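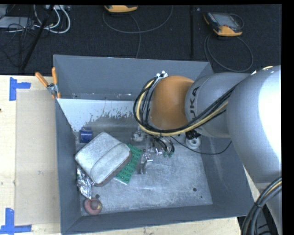
Issue 9 · page 2

Why Do Metal Things Get So Scratchy?

by Ruba Sleiman
4 min read

Big gray metal bin. Tall flat walls, wooden tabletop underneath. Now look at the floor of it. Scratches! Fine ones, lots, and cloudy marks too. Metal is supposed to be tough, right? So how does it end up looking like that?

Quick answer – tough doesn't mean scratch-proof. Longer answer coming up.

What is a scratch, anyway?

A tiny ditch. Really. Something hard gets pushed along the metal and it plows a groove, same as your finger through wet sand. Some of the metal gets shoved to the sides, so there's a little bank along each edge. Some might come off completely, in bits too small to see. Run a fingernail across a deep scratch on an old cookie sheet and you can feel it catch. The shallow ones you can't feel at all. You can only see them.

Who scratches who?

There's a rule for this and it's an easy one. The harder thing usually scratches the softer thing. Scientists have a word, hardness, and it means how well something puts up with being scratched or dented. Chalk is soft. A diamond is super hard. Most metals sit somewhere in between, and they're not all the same. Aluminum is pretty soft for a metal. Steel is usually harder.

Sand is sneaky. Lots of sand grains are made of quartz, and quartz is harder than plenty of metals. So you put a lunchbox down on a gritty bench, slide it over, and there you go, new scratches. The bench didn't do it. The grit did.

Why does it look cloudy?

This part is about light. Very smooth metal works like a mirror. Light hits it and bounces off all in one direction, neat and tidy, so you see your face. Scratched metal has bumps and ditches pointing every which way. Light bounces off in all diffrent directions and the reflection gets mixed up. No face. Just a gray blur.

Sometimes people scratch metal on purpose! It's called a brushed finish. The maker rubs the metal with something rough, often in one direction, so you get fine lines side by side. Look at a fridge door or an elevator wall. New marks are harder to spot on it too, they hide in with the lines.

Does a scratched bin still work?

Usually, yes. A bin has to hold things and not let them roll away. Walls do that job. A floor with scratches holds a thing up just as well as a shiny one. It's different if there's a coating, like paint. A coating can keep air and water away from the metal, and if a scratch goes right through, some kinds of metal can start to rust there. Iron and most steel will. Aluminum won't rust, it makes its own thin skin instead.

Try it at home

Ask a grown-up first. You need:

an old spoon nobody wants
a flashlight
a piece of paper towel
a bit of sandpaper

1. Wipe the back of the spoon with the paper towel. Look at your face in it. (Yes, you look weird. Its curved.)
2. Shine the flashlight on it. Small bright spot?
3. Rub one half of the spoon with the sandpaper. Keep going in the same direction.
4. Flashlight again, one half and then the other. Where did the bright spot go?
5. Wipe off the dust and wash your hands.

Draw both halves if you have time.

Letters

Gert Mtshali asks, can you take a scratch out again? Sort of. Polishing rubs away a very thin layer until the top is level with the bottom of the ditch. Works on small scratches. Deep ones need a lot of rubbing, and you can't do it forever – each time there's a bit less metal left.

Next issue: why spoons feel colder than wooden ones, even in July.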